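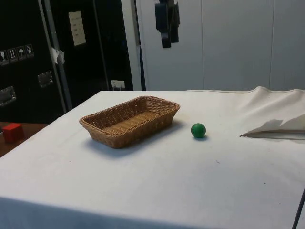

Patlow Rovers Women FC

Search this site Search for: Search

Right, who else went to the Montes Cup tie last night? I've got no voice left so you're getting a thread instead.

First half was grim. Tillow pressed us right from kick-off and we kept trying to play out through the middle, which is exactly what they wanted. One down after a corner we never cleared. I had my hood up and was thinking about chips.

Then Fidel Sepúlveda made two changes at the break and went to a back three. I've moaned about him on here plenty, so fair's fair, it worked a treat. Our wing backs suddenly had grass to run into and their full backs hated it!

Equaliser was a scruffy one, in off a shin. Don't care. The winner though... switch of play, one touch, low across the keeper and in off the far post. I hugged a man I've never met (sorry about your tea, mate).

Gate was 900, up from 400 for the same round last season. You could hear the difference too, the whole far side was singing for the last ten minutes.

Small grumble: one turnstile open again. I missed the first four minutes and so did everyone behind me. Please sort it before the semi.

Santosh Saxena was doing the commentary on the club stream and I watched it back over breakfast. He goes completely silent when the winner goes in, then just shouts "oh, lovely". Same.

Semi is away in January, draw still to come. I'd like anyone except Skomico Athletic, their pitch is a bog and we lost there twice last year.

Coach list is already up at the bar, by the way. Put your name down early, I got left behind for the last one and had to get two trains and a bus.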